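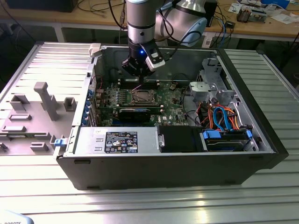 Did the well at Talstead grant wishes?

The sign said so, and the sign had cost the parish 164 pounds. My aunt read it twice and asked who had checked.

"People come back," said the man selling tickets.

"People come back to the dentist."

She paid anyway, dropped in a coin and wished, out loud, for her coin back. We stood there in the February drizzle, listening. A pigeon walked along the rim. The man looked at his shoes.

On the bus home she found a coin in her glove. She turned it over for two stops, then held it up to the window.

"Different year," she said, and put it in her purse.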